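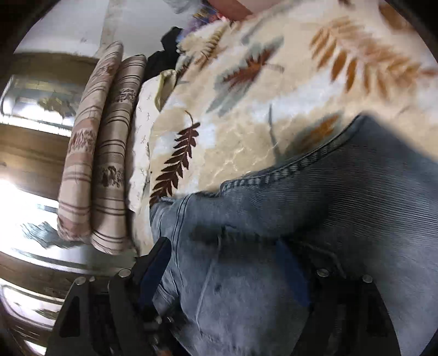 Patching when you don't trust the patch
Speaker notes, Kelstead user group, 16 September 2023
Slot is 40 minutes, leave the last bit for arguments

SLIDE 1: Title
Say hello, check the mic. Ask for hands: who installs updates the day they come out? Who waits? Who has a written rule for how long they wait? Expect very few hands on the last one. Leave it there and move on.

SLIDE 2: Where I'm coming from
I look after 30 machines at Mulcahy. Small shop, mixed laptops and desktops, one file server that is older than I'd like. We don't have a test lab. We have a spare laptop in a cupboard.
I am not against updates. If you came for a talk about turning them off, the door is at the back. What I don't believe is the release notes.

SLIDE 3: What happened in January
Tell this one slowly.
Tisix is our backup client. In January it pushed a point release marked "minor fixes and improvements." Installed overnight, reported success. The status icon was green on every machine.
On 17 of them the scheduled job had been reset to the default, and the default is no schedule. Green meant the program was running. It did not mean anything had been backed up.
Found it when someone wanted a spreadsheet from the week before. We got it back from an email attachment. Don't oversell that, it was luck.

SLIDE 4: What the vendor said
First reply: reinstall. Second reply: known issue, fixed in the next build, no date. Third reply was a survey asking how they did.
Read out the line from the notes for the next build: "Improved reliability of scheduled tasks." Pause. Would any of you guess from that sentence that your backups had stopped?

SLIDE 5: "It passed testing"
Whose testing? On what hardware? With whose settings carried over from the old version? A clean install in a clean office tells me very little about a laptop that has been upgraded in place for years.
Same goes for early release rings. People who sign up like new things and report what they notice. A missing schedule is hard to notice.
(If someone says telemetry catches this: ask what it would have caught. The program was running fine.)

SLIDE 6: What we do now
Spare laptop gets it first. Then two desks whose owners have agreed to it. Then a week. Then everyone else.
Security fixes that are being used in attacks skip the week. That's a judgment call and I have got it wrong in both directions.
After every update, restore one real file on one real machine. Open it. Takes less time than reading the notes.

SLIDE 7: Joris
People will ask, so get ahead of it. Joris is the patch management tool we tried over the spring. Nice dashboard. It told me 40 updates were "healthy." I asked support what healthy meant and the answer was that the installer had returned no error. So, green icon again, with a monthly fee.
It does save typing. If you have hundreds of machines you probably need something like it. I wouldn't let it decide anything.

SLIDE 8: Things I still don't know
Is a week long enough? I picked it because it was easy to remember.
Does rolling back really roll back? With Tisix the old version came back and the schedule didn't.
How to do any of this for people working from home who close the lid at five.

SLIDE 9: Questions
If it's quiet, ask who last restored a file and when.
Spreadsheet template is on the group's shared drive, in the talks folder. Bring the adapter home this time.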